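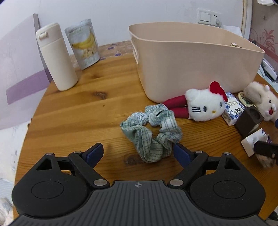
What is the correct order for packing a mixed household storage bin? Rigid and flat items go in first, soft items second, and anything in a thin bag goes on top.

That sequence is the basis of a two-page packing note released on 26 March 2022 by Etside, a home organization service. The note covers small open bins of the kind kept on a table, shelf or closet floor. It replaces a longer guide that clients had described as hard to follow.

Author Huệ Quan reviewed 110 client bins in February before drafting the text. The most frequent fault was soft goods placed at the bottom, with tins and boxes resting on them at an angle. Contents then shifted whenever the bin was lifted by its handle opening.

The procedure has five steps. The bin is emptied and set at the back of the work surface, against the wall. Contents are gathered in front of it where they can be reached without leaning across. Boxes and tins are placed flat on the base - heaviest at the centre - with cards and small packets stood on edge between them.
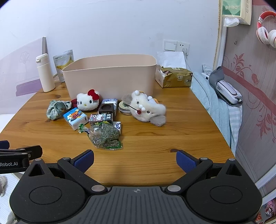 Plush items and fabric pieces such as hair scrunchies fill the remaining gaps and should not be compressed below the rim. Dried plant material in clear plastic goes in last, with the twisted end facing up. Tissue packets may be placed at either side, provided they can be pulled out with one hand.

Tall bottles are excluded. According to the note, a bottle standing in an open bin raises the centre of gravity and should be stored separately. Food pouches are also kept out and returned to the kitchen cupboard.

Oskari Laitinen of Kinnunen, a retailer of plastic storage goods, said the exclusion of bottles matched his own advice to customers. He disagreed on one point. "I would put a liner on the base before any metal tin goes in," he said. "A smooth bin scratches, and a light colour shows it."

Quan said a liner was left out to keep the method free of extra purchases. A revised version may list it as optional.

The note is filed under reference 2342 and is available from Etside in print, at no charge. A companion sheet on lidded bins is in preparation.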